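Washing the Team Jerseys: A Talk With Zeyu Xu

Zeyu Xu has looked after the uniforms for the Rostmont youth basketball program for eight seasons. He took over when his older daughter started playing and kept going after she left for college. Most of the work gets done in his living room in Gelstead, between the washer in the hallway and a long gray couch that he uses for sorting.

"I tried a folding table," he says. "It was too narrow and things slid off. The couch is the right height if you sit on the floor, so that's where I fold."

The program has two sets of jerseys, red for away games and white for home. The red ones are older. They were ordered from Feng, a small print shop in Pretton that has moved twice but still does the lettering. Xu says the color was a problem the first year.

"The red ran. I washed them warm with some white socks, and the socks came out pink. The trim on the jerseys went a little pink too. I got most of it out by soaking them overnight, but you could tell which ones had been in that load."

He now washes everything in cold water, inside out, and leaves out the fabric softener. He says softener leaves a film on athletic fabric and the smell of sweat stays in it. The jerseys go on hangers in the bathroom to dry. In November, when the heat is on, they are ready by morning. In spring they can take a full day.

The dryer is only for practice pinnies. "Heat is what kills the letters," he says. "They crack along the bottom curve first, where the kids tuck the shirt in. Once that starts you can press it back down with an iron and a sheet of parchment paper, but it comes up again."

Folding is the part he minds least. Jerseys come off the hangers and land on the couch in a heap, and he takes them as they come. Sleeveless shirts are harder than T-shirts, he says, and the armholes are the reason. With no sleeves to fold in, the straps twist around each other.
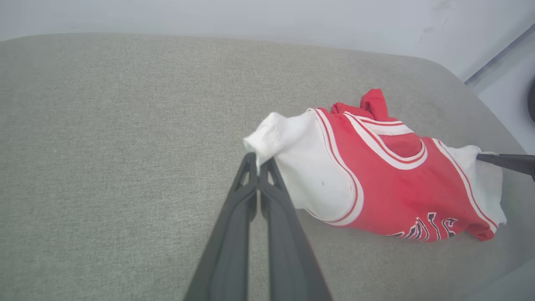
How he folds a jersey

Xu starts by finding the collar. He pulls the neckline out flat, untwists the straps, and lines up the trim at both shoulders. Then he takes hold of the bottom hem and gives the shirt one shake.

"If you start from the hem you end up with the thing backward," he says. "Find the neck and the rest follows."

He lays it face down, brings each side in to the middle, and folds it up from the bottom in three. The number ends up on top, so the coach can hand shirts out without opening them. The stack goes into a plastic bin with the smallest sizes on the left.

Loose threads get cut at this stage. He keeps a pair of nail scissors on the windowsill and checks the hems and the inside of the collar. Small stains get a drop of dish soap and go back in the next wash.

What it costs

Last year the program spent $1,423 on replacement uniforms, mostly for shirts that were never returned. Xu would like to see families leave a deposit. He has brought it up with the coaches and expects to bring it up again before tryouts.

He has no plans to hand the job over. His younger son plays on the junior team and is supposed to help with the folding. "He does the shorts," Xu says. "I go over them after he's in bed."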